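Bench notebook – mixed-item bin, Toledo room
January 29, 2021 | Jinfeng Fu
3 comments | 20 shares

Restocked the gray bin from the Skodico box. Wanted items that differ in surface and stiffness, so soft goods are in with firm ones. Shaggy pieces shed; lint goes on the log sheet under "bin condition." Wipe the floor of the bin before each change of contents.

Item sheet now runs to 144 lines. Ivana Bravo is merging the duplicate names (plush/fuzzy/soft toy), target February. Until then use the name on the tag.

Layout for this set: large blue-gray and white plush to the rear, small gray-brown fuzzy toy in front of it, dark block in the front left corner, eggplant front right with the stem end pointing right. 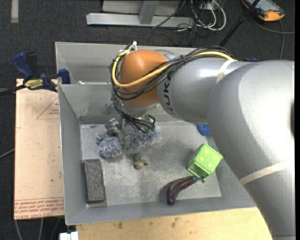

Page last changed: January 29, by J. Fu

Eggplant rests against the front wall. Block is nearly parallel to the left wall – keep it that way for repeats. Fellent tags still to be ordered, pack of 100.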